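What I Spent on Food in July

I said in the spring that I would keep every grocery receipt for a month, and July was the month. The receipts went in a mug on top of the fridge and I added them up on the last evening. The total came to $1,757, for a household of five with two teenagers in it. The same month last year was $1,918, going by the bank statements, so we are down a bit. I had hoped for more.

Most of our shopping comes from three places. There is the Daser on the Barkton road, which is where the big shop happens. There is the Villalba market, mornings only, for fruit and vegetables. And there is the corner store, where things cost more and where we go when we have run out of milk.

The corner store

I went through the corner store receipts first. Taken one at a time they look like nothing. Milk and a loaf, then milk and ice cream, then batteries, milk and a frozen pizza. Added together they were just over $100, and hardly any of it was planned. The milk is the problem. We buy too little of it on the big shop, somebody goes out for more after dinner, and they come home with other things.

I now buy an extra gallon and freeze half of it in old juice bottles. It separates a little when it thaws and needs a good shake. One of the kids won't drink it in a glass but has no objection to it on cereal.

The big shop

Daser moved its aisles around in June and I think that cost us money. I used to know the store well enough to go in, follow my list and leave. In July I was wandering up and down looking for rice and picking things up on the way. Canned goods are now where pet food was. The baking aisle has been split in two, with flour at one end of the store and sugar nearly at the other.

I rewrote my list to match the new layout and the last two trips were quicker. The store brand pasta is fine. The store brand coffee is not, and I have gone back to the one we had before. Dish soap I now buy in the large refill, which lasted the whole month with some left over.

Meat was the biggest line on every receipt. We already skip it two nights a week and I don't think I can get a third night past the teenagers. What did help was buying whole chickens. A roast one does dinner, then sandwiches, then soup if I get around to boiling the bones before they have sat too long in the fridge. I got around to it twice.

The market

Villalba is a twenty-minute drive, so I have always wondered whether it is worth the gas. For vegetables I would say only just. Onions, carrots and potatoes are no cheaper than at Daser, and the bags are smaller. Greens are much better and keep for days longer if you wrap them in a damp towel.

Fruit is where it pays. In summer we get through a lot of it, and at the supermarket it is either hard or already going soft. At the market you can pick out each piece, and if you go near closing time the stallholders will often knock the price down. Oranges aren't at their best in July but the kids will eat them in any season, so I buy them anyway. Plums are better value, and I should have bought more of them while they were in.
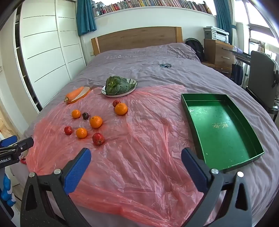
What went in the trash

I kept a second list, on the back of an envelope, of food we threw out. It was mostly bread ends, salad from a bag, and half tubs of sour cream. There was also a cucumber that had frozen against the back wall of the fridge. The bagged salad is off the list for good. We buy a head of lettuce now and it gets eaten, maybe since it takes up so much room that people notice it.

Next month

I'm going to keep the receipts again for August, though school supplies always muddle things by the end. I also want to try Isside, the discount place that opened on the other side of Barkton. A neighbor says the cheese is good and the parking is terrible. I'll go early, before nine, and take a short list.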